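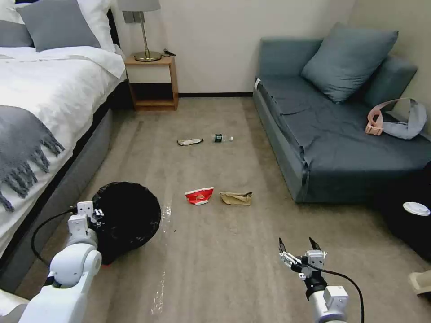
The duvet is a soft, flat bag filled with down, feathers, wool or a man-made fibre, and used on a bed in place of a top sheet and blankets. It is usually kept inside a removable cover that can be washed on its own. The word comes from the French for down, the very fine under-feathers of ducks and geese, and the best fillings are still a marvel: a handful of down can be squashed almost to nothing and will spring back within moments.

Origins

Bags of feathers have kept people warm in northern Europe for centuries. In Norway and Iceland the prized filling was eiderdown, which the female eider duck plucks from her own breast to line her nest. It is gathered by hand, often after the ducklings have left, and the tiny barbs cling together so well that the filling hardly shifts. Farther south, goose feathers were the everyday choice, and a good feather bed could be handed down through a family.

Arrival in Britain

British sleepers held on to sheets, blankets and a quilted eiderdown long after their neighbours had given them up. The change came in the second half of the 20th century, when shops began to sell duvets under the cheerful name "continental quilt". The great selling point was speed. A bed that had once needed tucking, folding and smoothing could be made with a single shake, and shop displays made much of this.

The market town of Mendodbridge has a lively place in the story. Its Daly mill, which had woven blankets, turned over part of its floor to quilt making and at its height had 643 workers. Liam Horgan's local history, Warm Nights in Mendodbridge, collects their memories and is a joy to read, especially the chapter on the filling room, where feathers got into hair, sandwiches and the works piano. The mill's old pattern books are now kept at Stonby and are brought out for visitors each June.

Warmth and construction

In Britain the warmth of a duvet is given as a tog rating. Light summer duvets are often rated at 4.5 tog or lower, while winter ones commonly reach 13.5. Some are sold as a pair that button together, giving three levels of warmth from two quilts — a very clever idea for a changeable climate.

Stitching matters as much as filling. In the simplest kind, the two layers of cloth are sewn straight through, which leaves thin, cooler lines along the seams. Box-wall duvets have small strips of cloth standing upright between the layers, so that each pocket keeps its full depth.

Covers

Covers close with buttons, poppers, ties or a zip. Putting one on is a household skill with several rival methods. In one favourite, the cover is turned inside out, the far corners of the duvet are gripped through it, and the whole thing is shaken until the cover falls into place.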